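The robot that has to show its workings

I've spent more of this winter than I'd like reading other people's robot rules. Most firms have a binder, and most binders are about fences and stop buttons. Lumness, a small outfit that tests gripping software, has a sheet of 16 rules about what you must do in simulation before a real arm gets to move at all, and I rather love it.

Xinyi Han wrote most of it. She walked me through a run with face masks on a white surface, a bit of cloth and a little brown block down by the fingers, and kept stopping to tell me which rule we were on (I lost track almost at once!).

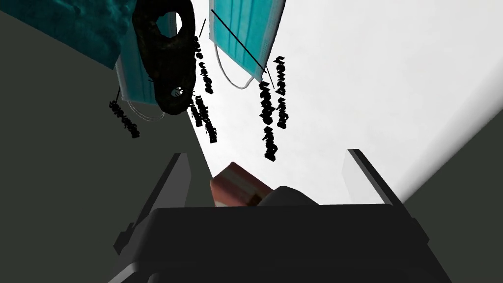 Rule 2: keep the dull bits

Her pet hate is the highlights reel. If you run a test 100 times, you hand over 100 recordings, boring ones included, and you don't trim the ends. I asked whether anyone really looks at a pair of open fingers with nothing between them.
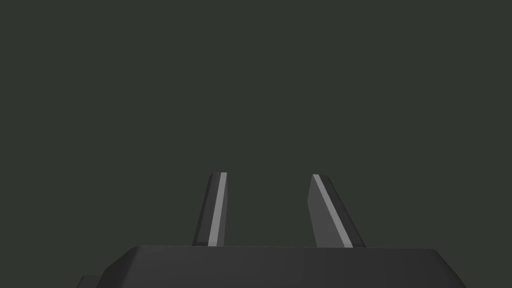

She does, as it happens, with a mug of tea and the log open beside her. Irnden, a customer of theirs, once sent over some 80 clips with every quiet stretch snipped out, and she sent the whole lot back — politely, she says.

The other rule I'd steal is the one about writing down your pass mark first. You say what counts as a good grip, you sign it, and only then do you press go. If you change your mind in August, fine, but the old results stay under the old mark.
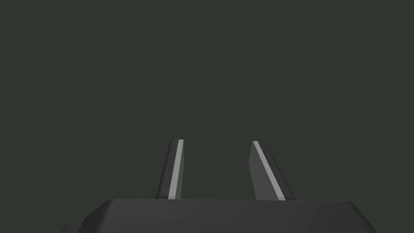
Kong and Divetti have both asked for copies of the sheet, and Xinyi is now fretting over the wording of rule nine, where "steady" still means whatever the reader fancies. She wants a number in there before it goes out.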